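Back to the block

Plain wooden cubes are having a moment again, and the people who make, sell and hoard them are a bit smug about it

Monday, half past seven, and the kettle at Usau is already on its second go. It's a toy library, technically. One long room over a bike shop, shelves to the ceiling, a till that sticks. I came for the blocks. Everyone comes for the blocks now, I'm told, which was not the case two winters ago when the waiting list was all marble runs and things with batteries.

They lend them in cloth bags. 98 bags on the wall, each with a tag tied on, each holding one colour. Blue goes first. Then yellow. Red comes back most knocked about, because red is what small children reach for and then throw.

Mafalda Baptista tips out a bag for me before I've got my coat off. She has been painting cubes for 12 years and has Opinions. Sharp corners or soft ones? Sharp, she says, within reason, or they won't stack true. Gloss or matt? Matt. Gloss slides. How many coats? Two, and then leave it alone for heavens sake.

A good red is hard, apparently. Too orange and it looks like plastic, too dark and it dies next to a pale wood table. Hers are milk paint with a bit of wax. Others swear by the water-based stuff from Fotano, which dries faster and marks easier. I liked both, I was no help at all.

And the marks are half the point. A cube that's been played with picks up a smudge on one face, a scuff near a corner, and from then on it's that one. Children know. They'll go through a whole bag for it.
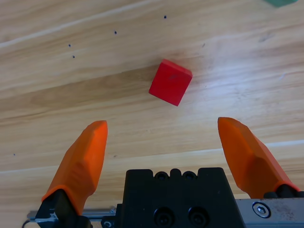
Endang Wibisono would rather we all stopped sanding them back. You take off the scuffs, she told me on the phone, and you hand a child a stranger. She repaints only when bare wood shows, and then only the one side.

The table matters too, more than I'd thought. Carpet is hopeless past four blocks. Glass is loud. What you want is a plain wooden top, something with a grain to it and not too precious, and a low lamp if the overhead light bounces. Bermúdez, the second-hand place by the canal, does a decent trade in old kitchen tables with the legs cut down. I paid 500 for mine in October and have been finding scratches in it ever since. Don't mind. Well, I mind a bit.

Then there's the tape. This is the cheap trick of the whole business and it's what I went home and tried first. Get a roll of black cloth tape, the sort with a weave you can feel, and mark out a square on the table. Tear it or cut it, whatever, overlap the corners. That's it. That's the toy. A block is either in the square or it isn't, and you would not beleive how long that lasts with a three year old. Garage. Field. Swimming pool. Bed for a block that is poorly.

Older ones make up rules. Nearest the middle wins. No touching the tape. One go each and no breathing on it.

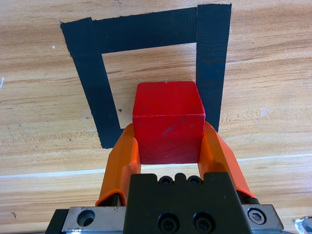

Leave it down for a week at most, a reader wrote in after our last piece on floor games, as mine took the varnish with it and I've had a tablecloth on ever since. Fair. Test a bit underneath first. Warm it with a hairdryer before you pull, go slowly, and rub any stickiness off with a drop of cooking oil.

If you're buying: Trandska sell bare beech cubes by the sack, unpainted, and they're nicely cut if a little dear. Ask for the seconds. Usau lend for a fortnight, fines are paid in biscuits. Mafalda runs a painting evening when she can get the room, bring an old shirt and something to stand the cubes on while they dry, egg boxes do fine.

Her ledger has 1027 loans in it for blocks alone. The marble runs are on the bottom shelf now, behind the door. I took out a bag of red, and it's due back already, and one is under the sofa wher I can't reach.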